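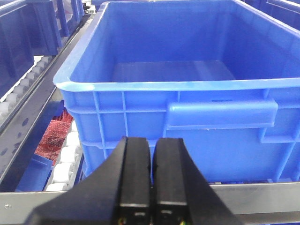
Which blue plastic crates should I keep for a small packing room, the ribbed ones or the smooth ones?

Keep the ribbed ones for heavy goods and the smooth ones for small parts, and buy lids for both if you store things longer than a season.

Posted by Jemora, March 2019

Let me explain my situation a little more. We took over a packing room with a lot of crates in it and I want to make order before we start. We pack soap and candles, 3000 pieces in a good month. Some crates are big with ribs outside, others are small and plain. The big ones take much space when they are empty. I also do not know how to clean them so that no smell stays.

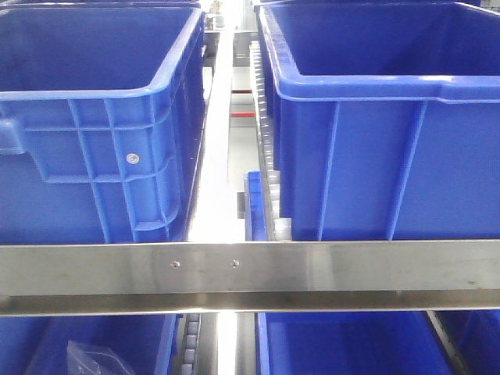
Large ribbed crates, one of them on the roller track

Wekar
I have worked with such crates for 13 years, so I try to answer in order. The ribs make the wall stiff, and a full crate does not bend so much when two people lift it. For candles I would take the big ones without thinking. Look at the rim and the corners first. If you find a white line in the plastic, it is often the beginning of a crack, and I would use this crate only for waste paper.

For washing: warm water, a little dish soap, a soft brush for the ribs outside. Dirt stays in the corners of the ribs, so brush from top to bottom and rinse well. Turn the crate upside down to dry – 4 hours is enough in our room. Please do not use scouring powder, the plastic becomes rough and then it takes the smell of the soap even more.

Bawa
just buy new ones, we did it in January and forgot the problem

Lundance
I do not agree with buying new, if the old ones are whole. About the small plain bins: they are easier to wipe and nice for labels, wicks and so on. We keep ours on the steel table and put them back on the shelf in the evening. Wipe the table also, along the length, with a cloth that is almost dry, or you will get streaks.
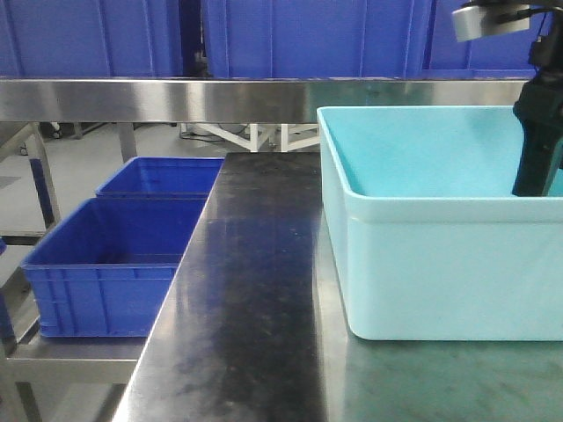 Light blue bin with plain front, on the steel table

One more thing, write the size on a piece of tape on every crate. We had 2000 labels in the wrong bin once and searched the whole morning.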